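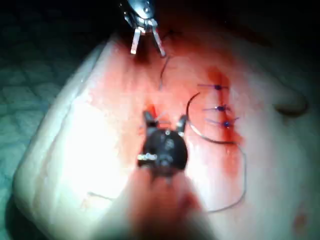 群里又有人转政治访谈的短视频了，配一句"他亲口承认的"，后面跟三个感叹号。我以前的反应是要么气得当场转发，要么气得当场吵架，两种我都干过，两种都挺丢人的。后来慢慢攒出一套找原片的笨办法，今天写下来，主要给那些家里有长辈群、同学群、业主群，又老是忍不住想说两句的朋友。先说好，我不是记者，也没在电视台待过，就是爱看地方政治新闻，看多了手痒。办法的核心只有一条：一次只查一句话。别一上来就想证明整段视频是真是假，下手要窄，像那把银色的夹钳，两片细细的钳口只张成一个窄V字，对着一小块地方。你挑出最要命的那一句，别的先放着，事情马上就好办多了。

我拿自己春天查过的一段当例子，从头讲到尾。

事情是这样的：Osness要不要关掉老汽车站，吵了很久，镇上分成两派。三月里群里传来一段70秒的视频，一位议员坐在演播室里，笑眯眯地说："那些人走路就行了。"标题写的是"议员嘲笑坐公交的老人"。你想想，这谁看了不来火？我妈当时就要去议员办公室门口站着（她膝盖不好，我给劝住了）。

一、先把那句话抄下来

一个字一个字抄，连"嗯""那个"都抄。我用一个叫Lis的小记事软件，你用纸也行，用手机备忘录也行。抄的时候把声音关了再看一遍，只看画面，再闭上眼睛听一遍，只听声音。

关了声音能看见什么呢？镜头什么时候切的，切之前嘴是不是还张着，桌上的水杯有没有忽然换了位置。闭上眼睛能听见什么？背景的嗡嗡声断没断，配乐是不是偏偏在那句话前面响起来。我那段视频，"那些人"三个字前面就有一个很轻的断口，像吸气吸到一半被人掐了。当时我还不敢说什么，只在旁边画了个圈。

抄完以后，把你自己的疑问也写上，用大白话写。我写的是："那些人"是哪些人？走到哪儿去？

这一步很多朋友嫌烦，觉得我都听清楚了还抄什么。可是人的耳朵很会自己补字，标题说"嘲笑老人"，你就真能听出老人两个字来。我抄完才发现，整段话里一次都没提过老人。

二、找台标、话筒套、背景墙

转发的视频一般会把角上的台标盖掉，要么打个马赛克，要么贴一个大大的表情。没关系，还有别的可以认。话筒套的颜色，背景墙的图案，主持人手里那沓卡片的背面，甚至椅子。地方台的椅子能用很多年都不换，我现在认椅子比认主持人还准！

我那段就是靠背景墙认出来的，一大片深蓝，右边一条斜的白杠，Koson晚间谈话节目的老布景。我又去翻了他们公开的往期节目，对了一下，布景、椅子、杯子都一样。

如果你对地方台不熟，就截一张最清楚的画面，拿去做以图搜图。截图有讲究：别截人脸的大特写，大特写搜出来全是这个人各种场合的照片，没完没了。截带布景的、带半张桌子的那种，人小一点没关系。截两三张不一样的分别搜，结果常常差得很远。

三、别搜标题，搜原话里不起眼的词

标题是转发的人写的，你拿标题去搜，搜到的全是转发，一圈一圈绕回来，越搜越觉得"怎么到处都在报道，那肯定是真的"。我在这个坑里蹲过整整一个晚上。

要搜就搜抄下来的原话，而且挑那些没劲的、没人会拿去做标题的词。我那段里议员提到过"换乘棚"，这个词多无聊啊，可是搜"Osness 换乘棚"，第三条就是Koson那期节目的页面。换成搜"议员嘲笑老人"，翻十页都翻不到。

顺带说一下时间。短视频底下显示的日期是上传的日期，跟节目播出的日期是两回事。有些片子是去年的、前年的，换个标题又出来跑一圈，专挑投票前那阵子跑。搜的时候把时间范围放宽一些，往前多放一年，别怕结果多。

四、找到整期以后，从前面开始看

这一步最考验耐心。你千万别直接拖到那句话的位置，听一耳朵就说"哦，他真说了"。他当然说了，剪辑一般剪不出没说过的话（换声音、换口型的另说，后面会提一句）。要紧的是他在回答什么问题。

我的习惯是找到那句话，然后往回倒，一直倒到主持人提问的地方，从提问开始听，听到主持人问下一个问题为止。这一整块才算"一句话"。那期节目整场13分钟，我干脆全看了，中间还吃了碗面。

主持人问的是什么呢？问的是议会的工作人员，停车位挪走以后他们从新车站到办公楼怎么办。议员说："工作人员嘛，那些人走路就行了，才一条街。"再往后他讲了一大段老人怎么换乘，讲得磕磕巴巴，数字也没说清，但跟嘲笑实在扯不上。

我得声明一下，我不喜欢这位议员，关汽车站我也反对，到今天都反对。可是要骂就骂他数字说不清嘛，那个够骂一星期的。

五、再找一份文字的东西对一对

视频看完了，最好再找一份文字材料。电视台有时候会放文字稿，议会开会有会议记录，地方报纸可能写过那期节目。《Tramdale》的网站上就有一篇短短的报道，引的是同一段话，连前面的"工作人员嘛"也引了，两边对得上，我心里就踏实了。

找文字材料的时候注意两件事。

一件是看它引的是谁。如果一篇文章写"据网传视频"，那它跟你站在同一个起点，帮不上忙。哪怕有好多家都这么写，也只能算一份。

另一件是看它有没有改过。网页底下常有一行小字，写着更正或者更新，字小得要命，颜色还浅。先拉到最下面看那一行，再回头看正文。有一回我兴冲冲截了图发群里，结果人家早就更正了，更正就在我截图下面两行的位置，被我裁掉了。唉，那个脸红得。

文字稿也别全信，有些是机器听写的，"不支持"能听成"都支持"。碰到关键的字，回到视频里再听一遍，以声音为准。

六、写给群里的那段话怎么写

查清楚了，总要说出来吧？这里我吃的亏最多，所以写得细一点。

第一句写结论，别铺垫。群里的人是一边炒菜一边看手机的，你写"关于昨天那段视频我做了一些研究"，人家已经划过去了。我那次写的第一句是：议员说"走路就行了"，说的是议会的工作人员，没说老人。

第二句放原片的链接，并且写明从几分几秒看到几分几秒。光给链接等于没给，谁有空看一整期啊。

第三句写你没查到的。比如我就写了：他后面讲老人换乘用的数字，我没找到出处。写上这句以后，群里的气氛特别不一样，原来准备跟我吵的人转头去找那个数字了，还真有人找到一份规划文件发上来。

然后就停。别教育人，别说"大家以后转发前要动动脑子"，我说过一次，我二舅半年没跟我讲话。也别点名是谁转的，人家看到自然会看到。能私下先跟转的那位说一声就更好了，多数人会自己撤掉，撤不掉的也会在下面补一句，比你当众说强。

还有，别发一大串截图。截图越多越像吵架，越像吵架越没人看。一张就够，实在不行两张：一张原片带台标的，一张文字稿带那句话的。

七、查不到怎么办

会查不到的，而且常常查不到。地方台的老节目过一阵就下架，有的访谈压根没上过网，只在电视里播过一遍。我的规矩是给自己定个点，晚上十点之前查不到就不查了，洗澡睡觉。

查不到的时候，还有几条路可以试：

写邮件给电视台。别笑，小台真的会回。写清楚你要找的那句话、你估计的播出月份、嘉宾是谁，越短越好。我给Koson写过，第二天早上就收到回信，直接把节目链接贴给我了。

问议员办公室。他们的人多半自己就存着整段，毕竟挨骂的是他们。不过他们给的东西要留个心眼，也可能只给你对他们有利的那一截，还是要从提问开始看。

去图书馆。Osness的小图书馆存着当地报纸的合订本，阅览室下午人少，问一声就给搬出来。

都试过了还是没有，那就在群里写"我没找到原片"，就这几个字。别写"所以是假的"。没找到和假的中间隔着老远呢，我见过有人硬说是假的，过几天原片冒出来了，一字不差，那才叫下不来台。

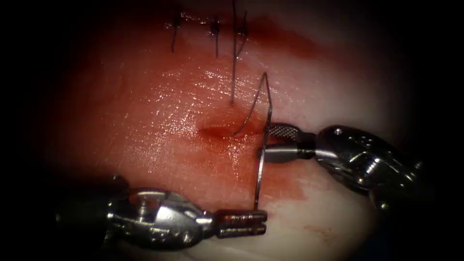

有位读者在后台留言，说她照着做了一遍，卡在第四步：她找到的"整期"节目本身也是别人重新上传的，画面左右各裁掉一条，开头的片花也没了，她不知道这样的能不能算原片，还问如果主持人的提问刚好被剪在外面，是不是就该当作查不到处理。

这个问题问得太好了，我前面漏写了。我的做法是，重新上传的版本可以拿来听，不能拿来当凭据。你先听，听完心里有个数，再拿里面的话去找电视台自己放出来的版本。判断是不是台里自己放的，看发布的账号能不能从电视台官网点过去。从官网点到账号算数，从账号点到官网不算，谁都可以在简介里贴一个官网地址。

提问被剪在外面的话，我会先去找文字稿，文字稿里一般连提问一起有。文字稿也没有，就照实写：找到了回答，没找到提问。群里的人看得懂的，不用替他们下判断。

再补几个零碎的，都是大家常问我的。

换声音、换口型的假视频怎么认？我认不出来，真认不出来，现在做得太像了。我靠的还是上面那套：有没有一期真的节目，有没有一份对得上的文字。找得到就好办，找不到就写没找到。盯着嘴唇一帧一帧看，看得眼睛疼，看完还是拿不准，不如省下工夫去翻节目单。

外语的片子怎么办？字幕先当它不存在。找懂那门语言的朋友听那一句，只听那一句，先别告诉他字幕写的什么，让他自己说一遍意思，你再对。你要是先说了，他就会顺着你的意思听。

讽刺节目的片段怎么办？这种特别多，脱口秀里的一句玩笑，剪出来配个正经标题，看着跟新闻一模一样。听听有没有观众的笑声，笑声常常被配乐盖着，戴上耳机容易听出来。再查查节目是归在新闻里还是归在喜剧里，节目页面上通常写着分类。

我自己这一边的视频要不要查？要！这个最难，我也老偷懒。看到骂我讨厌的人的片子，我一点查的兴趣都没有，手指头已经放在转发上了。现在我逼自己，凡是看完觉得特别痛快的，先抄那句话，抄完再说。抄着抄着，痛快劲儿会下去一半。

最后是我存在Lis里的那张小单子，每次照着填，你们拿去改改就能用：

要查的那句话（原样抄）：
我的疑问：
哪里有断口：
节目和电视台：
播出的月份：
主持人的提问：
从几分几秒到几分几秒：
文字材料在哪里，底下有没有更正：
没查到的部分：

最后一栏别空着。我填了这么多回，还没有哪次是真没东西可填的。下次我想写写怎么读议会的会议记录，那玩意儿的排版真是要人命，附件还全是歪着扫描的，等我把Osness去年那几份啃完再来。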